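# Report on the Open Day Visit to the Lowther Robotics Workshop

Prepared by Ruxandra Surdu and Tudor Mocanu, second-year Mechatronics, Gremness College

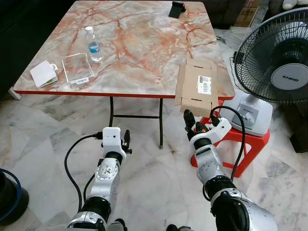 The visit formed part of the unit Automation in Practice and took place in February. Its purpose was to observe a two-armed robot being used for simple handling work, and to compare what was observed with the material covered in the first half of the unit. The workshop is run by Kulmont in the Lowther building and opens to students and the general public once a year. Our supervisor, Karlijn Vandenberghe, arranged our places in the morning group, which began at 9:30.

## 1. Background

Most of the automation studied in the unit so far has been of the fixed kind, such as conveyors, pick-and-place units and guarded cells, where each part arrives in a known position. The Lowther workshop is concerned with the opposite case. Its robot works at an ordinary folding table, with household and packing items set down by hand, and the items are not placed to any marked position.

The host for the morning was Akihiko Kikuchi, who supervises the operators. He explained that the furniture was bought from ordinary shops because the robot is intended for homes and small stockrooms. The table has a glossy marble-patterned top and folding metal legs, and it stands on a tiled floor. An electric fan on a red plastic stool stands next to it.

## 2. The Demonstration

The demonstration was divided into two parts. In the first, Mitsuko Wada controlled the arms herself from a separate station, and each arm followed the movement of her own. In the second, the robot repeated a similar task under its own control while she stood beside the stop button.

Before the first part began, the arms were held in front of the table with both hands open. This is the starting posture, and every run is expected to begin from it. Ms Wada advised that a run started from any other posture is discarded, even when the task itself goes well.

The items used during the morning included a small plastic water bottle, a clear rectangular tray and a flat cardboard box with its flaps opened out. The task set for our group was to pick up the bottle, place it in the tray and return both arms to the starting posture. The operator completed this without difficulty on the first attempt. Under its own control the robot completed it on the third attempt. On the first two it closed its fingers too early and pushed the bottle further from the tray.

The cardboard box was used later for a folding task. Only the operator attempted this. Mr Kikuchi stated that card remains difficult because it bends under the fingers and springs back when released, and the workshop does not yet show it publicly under automatic control.

## 3. Observations

The following points were noted by the group.

- Clear plastic was harder for the robot than coloured or printed items. The edges of the tray were missed more than once, and staff put this down to reflections from the table top.
- The cables at the wrists limited how far each hand could be turned. The operator planned her movements around this, and we had not considered it when drawing our own arm for the Metitz assignment.
- The arms moved more slowly than expected. The speed is restricted to 100 millimetres per second whenever visitors are in the room.
- Staff keep a written log of every run. The log for this task stood at 890 entries on the morning of our visit, and we were permitted to read several pages of it.

We were also shown how a failed run is recorded. The operator enters the stage at which the failure occurred and one short remark. Many of the remarks we read were only two or three words long - "slipped", "tray moved", "cable caught" - but Ms Wada considered them more useful than the longer notes kept in the first year.

## 4. Relation to the Unit

The visit was of direct use to our own project. Our Metitz arm has two joints fewer than each arm at Lowther, and it had been our intention to add a rotating wrist before the end of term. Having seen how cable routing affects reach, we now propose to settle the routing first and to leave the wrist until testing is complete.

We also intend to adopt a fixed starting posture for all test runs. Our earlier results were taken from several different positions and cannot properly be compared with one another. They will be repeated.

## 5. Acknowledgements

The authors thank Mr Kikuchi and Ms Wada for their time, and Ms Vandenberghe for arranging the visit and for her comments on the first draft. A copy of this report has been sent to Kulmont at their request.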